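4.2 What regular listeners said they took from the programme

We turn now to the listeners themselves, whose letters and calls kept this study going through a long and rather wet November. Of the 80 people who returned our diary, most had been following the Jesley family and faith hour for years, and many told us — often at great length, bless them — that they listened while doing something else, such as ironing or driving to see a parent.
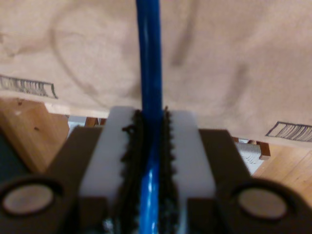
The answers on encouragement were the warmest. Listeners in Estberg spoke of guests who had been through a bereavement or a difficult marriage and had talked about it plainly, and 19 of them had gone on to ring a friend the same evening. We had expected prayer to come up more than it did (see Figure 6 for the spread of answers by age), and we were touched by how much of the writing was simply about company.
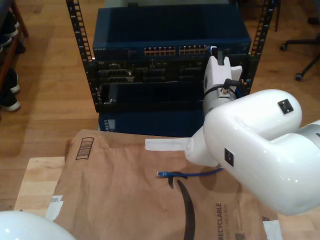 Custódio Sampaio
Lead author, Listening and Family Life Study

Mothers of young children were a little harder to please. They liked the interviews very much, but two in the Hirano group felt that advice about patience came too easily from people whose children had grown up, and I must say I have some sympathy with them!

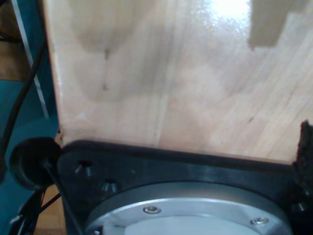
Where a husband and wife both kept diaries, we read the pair together. They seldom remembered the same part of an interview, and several couples said that comparing notes over supper had done them more good than the broadcast itself.

Figure 6. Reasons given for listening, by age group.

Comments

Deltum reader: Lovely to see the mums quoted. Will the diary pages be shared?

M.: My late sister never missed an episode — thank you for this.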